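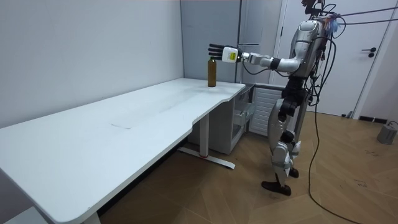 Item 1. Reach to bottle on the desk, side view.

Hand Comparison, Bottle and Drawer Task: Checklist with Comments
Site: Barkport. Filled in by Saodah Tambunan. Checked by Tyyne Laitinen.
Hands under comparison: Hamarlow (four fingers and thumb, firmware 12) and Skeretti (older set, firmware 9).

1. Reach and free space
1.1 Arm reaches the far end of the desk without the elbow lock warning: OK
1.2 Fingers straight and closed together before approach: OK
1.3 Wrist cable has enough slack at full reach: OK with comment
Comment: The loop under the wrist must not touch the desk edge. With the Skeretti set the loop was shorter and we had to stop two times. Please check it by hand before every run, also when nothing was changed.
1.4 Hanging cables stay clear of both feet: OK
1.5 Emergency stop tested from the door side: OK

2. Drawer area

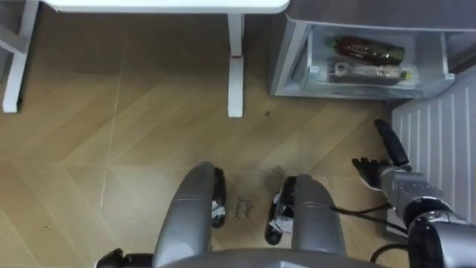 Item 2. Head camera, drawer open with bottles lying inside.

2.1 Drawer is inside the view of the head camera: OK
2.2 Both caps visible to the camera: OK with comment
Comment: A cap near the drawer wall is sometimes lost by the detection. I recommend to lower the head angle by 2 degrees and repeat the test. Nadhirah Tjoa has the old calibration values.
2.3 Hand does not hit the slatted panel when the arm comes back: NOT OK
Comment: Thumb was touching the panel in one return path during the morning test. The path is now blocked in the controller until it is corrected.
2.4 Command to close the drawer gives an answer from the controller: OK

3. Grip and hold
3.1 Object held at shoulder height: OK
3.2 Second hand open and away from the desk during the hold: OK
3.3 Motor temperature after 14 minutes of work is in the limit: OK for Hamarlow, not measured for Skeretti

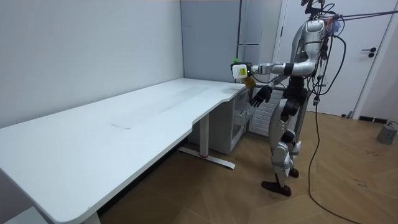 Item 3. Hold at shoulder height with the arm extended.

3.4 Upper body lean is inside the limit: OK with comment
Comment: The robot leans forward when the arm is long. It is permitted, but the Krishnan controller reports it late. I would like to have the warning earlier.
3.5 Overhead tethers free from the door handle: OK

4. Two-hand hold
4.1 Upper hand under the cap, lower hand under the base: OK
4.2 Thumb pressure does not deform the plastic: OPEN
Comment: We have no good number for this. The Hamarlow thumb is long and gives a wide contact, so I think it is safer for soft bottles, but I can not prove it from these runs.
4.3 Left wrist cable does not catch the table leg: OK
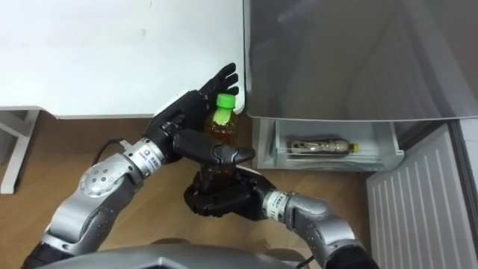

Aisyah Halim: I do not agree to leave 4.2 open for both hands. For Skeretti we have the pressure log from April, and it was over the limit on every soft bottle. Please write NOT OK for that set and keep OPEN only for Hamarlow.

Saodah Tambunan: Accepted, 4.2 is changed in the table for Skeretti. Items 2.3 and 4.2 will be repeated before we decide which hand to order.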